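Dia de jogo em casa: dicas para receber a turma sem perder o primeiro tempo

Quem adora futebol sabe: assistir com a sala cheia é outra coisa! Só que o anfitrião costuma ver metade da partida da cozinha, ouvindo os gritos dos outros. Depois de muitas rodadas do campeonato aqui em casa, juntei o que funciona de verdade.

Comida pronta antes do apito

Deixe tudo o que vai ao forno já montado na assadeira, coberto, na geladeira. Pão de alho, torta de frango, batata rústica pré-cozida - é só ligar o forno quando os times entrarem em campo. Eu programo o timer para 27 minutos e a torta sai quase sempre antes do intervalo, dourada que dá gosto.

O caldo de feijão fica ótimo feito na véspera. Guarde em potes rasos, que esfriam mais rápido, e esquente em fogo baixo com um pouquinho de água.

Bebidas geladas sem abrir a geladeira toda hora

Encha o isopor com gelo, água e um punhado de sal grosso (sim, sal!). As latas gelam muito mais depressa do que só no gelo. Comprei o meu na Cledano em março, por 299 reais, e cabe bebida para a prorrogação e os pênaltis.

Camisa manchada de molho

Gol na hora errada, cachorro-quente na camisa do time... acontece em toda final. Raspe o excesso com uma colher, passe água fria pelo avesso e esfregue detergente neutro com os dedos. Espere uns minutos e lave normalmente, do avesso, sem secadora, para não estragar o número nas costas.
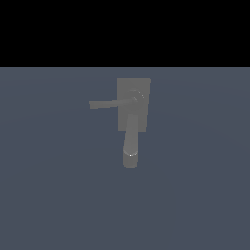 Louça no intervalo

São 15 minutos, e dá para fazer muito! Coloque uma bacia com água quente e detergente na pia antes do jogo e peça para cada um deixar ali o seu prato. No intervalo, 2 pessoas resolvem tudo: uma enxágua, a outra seca.

Sofá e tapete

Uma manta velha sobre o sofá salva o estofado da pipoca amanteigada. No tapete, jogue bicarbonato sobre a gordura, deixe agir até o fim da partida e passe o aspirador depois - de preferência quando os vizinhos ainda estiverem acordados comemorando.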